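Chapter 4
Small Things on a Small Table: Arranging Plants, Flowers and Hanging Storage

What you will learn in this chapter
How to divide a small surface into levels
How to choose containers which agree with each other
How to use the wall over a table
How to place cut flowers beside a growing plant

Key words
tier, base board, ribbed, foliage, flared, bud, load

4.1 Why we begin with a table

In the first three chapters we studied whole rooms. We measured floors, we drew the position of windows and doors, and we learned to leave enough space for a person to pass. Now we go to a much smaller scale. A side table, a shelf in a hall or the end of a kitchen counter is also a space, and it needs a plan in the same way as a room does.

Students often think that this part of the work is only decoration and can be left for the last afternoon. In my experience the customer looks first at exactly these places. When we furnished the reading room of the Bovier guest house, the sofa and the carpet took most of the budget, but the guests wrote in the visitors' book about the little table with the flowers.

4.2 Levels

A flat surface with many objects of the same height looks like a shop counter. The eye has no place to stop. The simplest remedy is to lift some of the objects, and for this we use a tiered stand. The stand has boards at different heights, joined by legs, and usually a long board at the bottom which keeps everything steady.

When you choose a stand, please check these points:

The boards must be wide enough for the foot of the pot. A pot which stands over the edge will fall when somebody wipes the table.
The highest board should not carry the heaviest pot.
You do not have to fill every board. An empty board gives rest to the eye, and you can put a watering can there for a moment while you work.

The stand used in our workshops is the Pikano type, with several small boards. It is sold flat and the students put it together themselves. Keep the screws in a cup during this work. Tighten all of them a little first, and then finish them one after another, otherwise the legs will not stand straight.

4.3 The wall over the table

The wall is free space, and many people forget it. A wire basket is a good choice for a small place, as it is light and one can see through it. A closed box of the same size would make the corner look heavy.

Fix the basket so that its lower side does not press on the leaves of the plant underneath. Some crossing of wire and leaves is no problem for the eye, but the plant must have air, and you must be able to take out the pot without lifting the basket from its hooks. Do not use the basket for anything that drips.

In a room with a pale wall, a white basket almost disappears. This is useful when the colour should come from the flowers. On a dark wall the same basket becomes the strongest line in the corner, and you must decide if you want this.

4.4 Growing plants and cut flowers together

A growing plant stays for months and cut flowers stay for some days. Therefore we plan the plant first, and we choose a place for the vase afterwards. The vase may stand directly on the table, beside the stand. Long stems will then reach the height of the plant without any help.

Two stems are often enough. Take one flower which is more open and one which is still a tighter bud, and let the bud be a little lower. If the pot has ribs, a vase with ribs will agree with it, even when the material and the colour are different.

Figure 4.1 A corner with a tiered stand, a plant in a white ribbed pot, a hanging basket and two roses in a mauve vase.

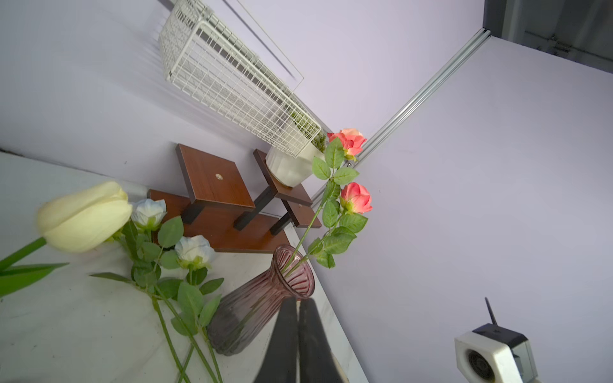
4.5 Before you start the practical work

You will work in pairs, and each pair receives one stand, one pot, one vase and one basket. The table must be clean and empty. Draw your plan on paper from the front and from above, and write the height of each object next to it. Do not cut the stems until your drawing is finished.

Practical task
Prepare two arrangements with the same objects. In the first, the plant must be the highest point. In the second, the flowers must be the highest point. Ask another pair which of the two they prefer for a narrow hall, and write down their answer in your notebook together with your own opinion.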